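Countertop Storage Layout for a Shared Student Kitchen
Project report, Hurnard Hall group
Dec 29, 2022

1. Background

The kitchen on the second floor of Hurnard Hall is shared by 17 students and has one usable stretch of counter. Items in daily use were kept wherever the last person left them. The cutting board usually ended up on top of something else, and the utensils were split between two drawers and the drying rack. The aim of the project was to find a fixed layout that leaves room to cut and prepare food without moving other items first.

2. Method

Three layouts were compared during November. In Layout A, all items stood along the left side of the counter. In Layout B, they were divided between the two ends. In Layout C, they formed a single row at the back, with the board in front. Each layout was marked out on a table and then used for simple cutting and serving tasks. A total of 26 trials were run. After each trial, the user noted which items had to be moved and whether the board had stayed in place.

The row in Layout C was ordered by how often each item was reached for. The utensil cup was placed near the middle, between a wooden box and a rectangular container. The vessel with the narrow neck was placed toward the left end, away from the cup.
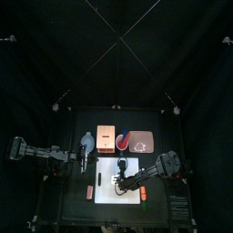 Figure 1. Layout C: back row of items with the white cutting board in front.

3. Results

Layout A left the most open surface, but the items at the rear could not be reached without moving those in front. Layout B worked for one person and poorly for two. Layout C required the fewest moves, and in 16 trials no item had to be moved at all.

Two problems were recorded with Layout C. Long utensils lean out of the cup and come up against the neighboring container, so the container has to be slid to the right before it is lifted. The row also takes up the full width available, and adding one more item pushes the vessel too close to the edge of the counter.

4. Changes to the layout

A gap of 200 mm was added between the cup and the container for the final version. The board was kept in the same position. A taller cup from the Sodgate store was considered and rejected on cost.

5. Remaining work

The final layout has not been tested with wet dishes on the counter. Labels for the back row are still to be printed.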